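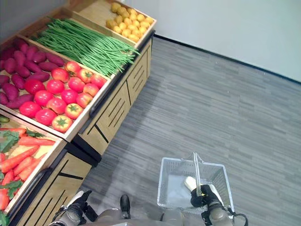
Artificial veg on a farm shop stand, worth it or not?

Posted by Hawi Sisay, June 17, 2024
13 replies | 378 views

Hawi Sisay
I'm fitting out a training room for people starting in greengrocery and I've gone for artificial produce on a proper slanted wooden stand. Potatoes at the top in a shallow crate, then green beans, purple sweet potatoes, tomatoes and carrots. Budget for the veg was £80 and I went over it. Two questions. Would you keep the tomatoes in rows or heap them like the rest? And is there a better place for the beans?

mossbank
Rows for tomatoes. If you heap real ones the bottom layer bruises, so trainees should learn it that way from the start. I'd move the carrots though. You've got orange next to red and from a distance it all runs together.

tillgirl72
Disagree about the carrots. The green tops break it up well enough. I'd leave them low down where people can reach.

Old Bolger
Waste of money in my view. Buy real stock from the market, let them handle it, and sell it off cheap at the end of the day. You can't learn to spot a soft tomato from a plastic one.

Hawi Sisay
We do a morning with real stock as well. The stand is for layout, filling up and tidying, and it has to stay out all week. I can't have carrots going limp on a carpet floor.

Old Bolger
Fair enough. I'd still want more real than fake.

mossbank
What about the shiny stuff? Potatoes usually pass, but anything red tends to look like a toy.

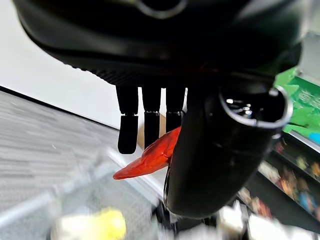 Chillies are the worst for it. I had a bag from Wetix and they were so glossy that customers laughed at them. A wipe with a barely damp cloth and some matt spray helped a bit. Try one first, as the spray can go cloudy.

tillgirl72
I wouldn't spray anything people are going to handle all day. It comes off on the hands. Dust them weekly and leave it at that.

pennywell
On the beans, lay them all one way and push the tips back from the lip. They get caught on sleeves. We had the same trouble at the Binville shop until we fitted a deeper front rail.

Hawi Sisay
Thanks all. Tomatoes stay in rows and I'll pull the beans back. Leaving the carrots for now. No spray.

mossbank
Still say move the carrots.

Share (2) | Reply | Report

Recent threads
Sendier scales keep losing zero
Chalk labels or printed?
When to order pumpkins, is August too early?
Second-hand crates, what do you pay?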